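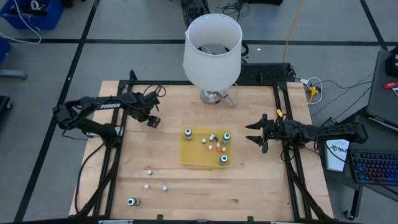 **Staffing and job duties when two-arm cells take over bottle sorting**

Posted by Safta Dinu

I supervise a returns and repacking room at Drostthorpe, where small bottles are sorted by hand into shallow trays before labeling. Management intends to place two-arm robot cells on part of this work beginning in October. The room has 12 permanent employees, and I have been asked to submit revised job descriptions before the change takes effect.

I would appreciate guidance from members who have been through a similar change. Which duties stayed with the staff, and how were the new ones graded for pay? I have also been told that mixed bins are harder to plan for than uniform ones, and most of ours are mixed.
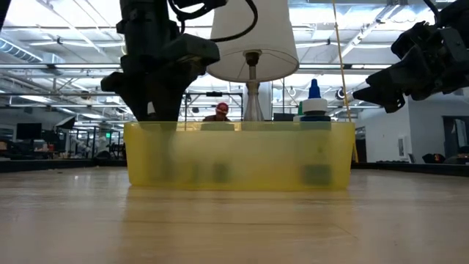

*Two arms at a yellow bin on the worktable.*

---

**Shamim Rajput**

Our site, Brodness, made this change two years ago with 20 employees on the affected shift. No positions were removed, but the content of the work changed considerably, and I would advise you to state this openly in the first staff meeting.

Hand sorting fell to a small part of the day. Staff now prepare bins, clear stoppages, inspect finished trays and record faults. Clearing stoppages was at first treated as an informal favor and was not written into any job description. This caused a formal grievance, which was upheld. Please list it as a duty, assign it a grade and provide paid training time.

With regard to mixed bins, bottles of different heights and cap types should be reviewed with the people who handle them now. Our sorters knew which items tipped over and which labels were easily confused, and the written procedure contained none of this. We paid each of them for 75 hours of consultation at the regular rate. The resulting procedure is still in use.

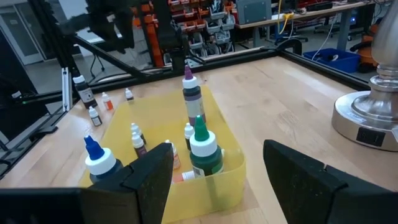 *Mixed bottles with purple, green, blue, white and orange caps, in the bin and on the tabletop.*

One further point concerns pace. Before the first shift, agree in writing that the speed of the cell will not be used to set individual targets for the remaining hand stations.

---

**Clyde Kasprzak**

Check your contract. Ours requires notice before duties are changed.

---

**Mortimer Kowalczyk**

I agree with the above in general, although pay grading will depend on your local agreement. At Flurketti the fault log was given to the shift lead alone, and it was soon incomplete. It was later opened to all staff and had 990 entries by the end of the first year. Those entries supported a regrading request for the whole room.

I do not have experience with labeling and cannot comment on that part.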